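Oiling a dark timber benchtop, or leave it alone?

Pornomley Home & Shed Forum > Kitchens and Laundries > Benchtops

gumleaf_kaz
We bought a place in December with a solid timber bench in the kitchen, stained very dark. The previous owners left half a tin of Fitach oil in the laundry and no instructions. The stretch beside the sink has gone grey and feels furry. The rest is fine. Do I oil over the top or does the whole lot need sanding? Bench is 2767 mm long and I don't want to pull it out.

tradie_norm
Sand the grey bit and see what's underneath. If it's black under the grey, water has got in and you'll need oxalic acid before anything goes on it. Don't oil over it, you'll lock the colour in.

Isla Shearer
Agree on sanding, but I wouldn't do only the grey bit. On a dark stain the patch will show for years. I tried it on ours and ended up doing the lot a month later. 100 grit to get through the old finish, then work up.

tradie_norm
Depends if the stain is in the oil or under it. Plenty of these are a tinted oil and you can blend a patch without much trouble. Try the end near the wall first, where the toaster goes.

gumleaf_kaz
How would I tell?

tradie_norm
Rag with some turps on it. Rub for a minute. If brown comes off, it's probably in the finish.

brindle77
I'd skip oil altogether and put polyurethane on. Ours has had three coats of satin on it since we moved in and I wipe it with a dishcloth. Oil is a lifetime of homework.

Isla Shearer
Poly is fine until it chips at the sink cut-out, then water gets under it and you're stripping the whole bench. I've done that job too. Skiso make a hardwax that sits somewhere in between. It's dear, but I've used it on two benches and been happy with both.

brindle77
Mine hasn't chipped.

Isla Shearer
Good, but you've got an undermount with a stone surround from memory. Kaz hasn't said what sort of sink she's got.

gumleaf_kaz
Drop-in stainless. The silicone around it is pretty ratty. Did the turps test and a fair bit of brown came off.

tradie_norm
There's your leak. Cut the silicone out and let the timber dry for a couple of weeks before you do anything. Tinted oil, so you can patch it. Stop at 400 on the last sand or the oil won't take.

dusty_rhonda
400 is too fine for a hardwax. The Skiso tin says 150. Read the tin for whatever you buy.

tradie_norm
I was talking about oil. 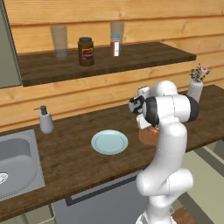
Maribel Cáceres
May 2024

Going to go against Isla on the colour. If the walls are timber as well, keep the bench dark. I like a dark brown bench and shelf against honey-coloured boards, and if you strip the bench back to pale it all runs together. Patch it with tinted oil as Norm says. I used Hafþórsson walnut on mine, two thin coats, and buffed it off after fifteen minutes. It cost me a bit under $500 with the sander hire, and most of that was the sander.

Isla Shearer
I never said to go pale, I said do the whole length. You can re-stain it dark after.

Maribel Cáceres
Fair enough, I misread you. Still a lot of dust for one grey patch.

gumleaf_kaz
Walls are plaster, but we're keeping it dark. Silicone is out and the wood is black on the cut edge. Where do people buy oxalic acid?

dusty_rhonda
Hardware shop, with the deck cleaners. Wear gloves and rinse it well.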